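Category: Press and Conference Equipment > Audio Distribution
4 min read

Cledon Press Box, 16 outputs

When a foreign minister or a visiting delegation speaks to reporters, there is usually one microphone system and many people who want its sound. The Cledon Press Box takes one signal from the lectern and gives it to 16 journalists at the same time. Each one plugs in a recorder or a camera, and the lectern stays free of microphones and tape.

We designed the box for ministries, embassies, city halls and news agencies that hold statements in rooms which were not built for it. Many of our customers use it in hotel lobbies and airport lounges, where the time between the arrival of the guest and the first question can be very short.

Inputs and outputs

The box has two inputs, one for a microphone and one for the line signal from a mixing desk. You choose between them with a switch on the back, which sits under a small cover so that it can't be moved by accident. All outputs are on the front. Every output is isolated from the others, so a bad cable in one place does not bring noise to the rest of the room.

Outputs 1 to 8 are at microphone level. Outputs 9 to 16 can be set to microphone or line level, one by one. Please check the level before you connect a camera, as many cameras accept only one of them. 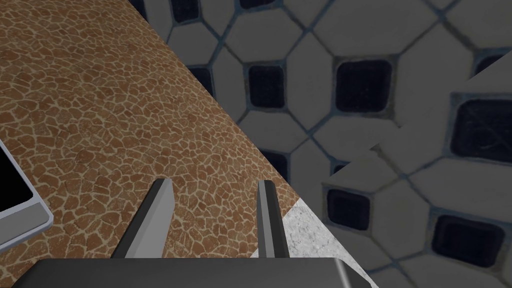
Countertop surface, crackled pattern in orange-brown with cream lines.

Working with interpreters

At a bilateral statement there are often two languages in the room. With the Flovbridge module installed, the box accepts a second signal from the interpreter's booth. You can then send the original voice to one half of the outputs and the interpretation to the other half. A small lamp next to each output shows which language it carries, green for the floor and yellow for the interpreter.

The module does not mix the two voices together. Some broadcasters have asked us for this, and for now our advice is to take two outputs and do the mixing in the camera or later in the studio.

Power

The box runs on mains power or on the Grirkine battery pack, which is ordered separately. A full pack gives 30 hours of work with all outputs in use. If the mains power stops during a statement, the pack takes over and the sound continues. We recommend to charge the pack every few months also when the box is in storage.

What comes in the case

— Press box with 16 outputs
— Mains cable, four meters
— Two input cables
— Set of number labels for the outputs
— Printed guide in English, French and Arabic

The Flovbridge module and the Grirkine battery pack are not included. Both can be added later, and you don't need to send the box back to us for this.

Rental and service

For summits and election nights you can rent the box from Bozkurt, our service partner, by the day or by the week. Bozkurt keeps 400 boxes in stock across its depots. Orders that are placed before noon on Friday can be collected the same afternoon. Repairs also go through Bozkurt — please write the serial number on the outside of the parcel.

Tags: press conference, audio splitter, diplomatic events, interpretation

Comments (4)

pressroom_south
We have two of these at the ministry. The cover on the input switch is a good idea, our old box had none and we lost the sound of a whole statement.

Guest
Can I connect two boxes together for more than 16 outputs?

Cledon support
Yes. Set output 16 of the first box to line level and connect it to the line input of the second box.

stringer_with_camera
Please make the output numbers bigger. I kneel in front of this thing in dark rooms every week and the labels are hard to read.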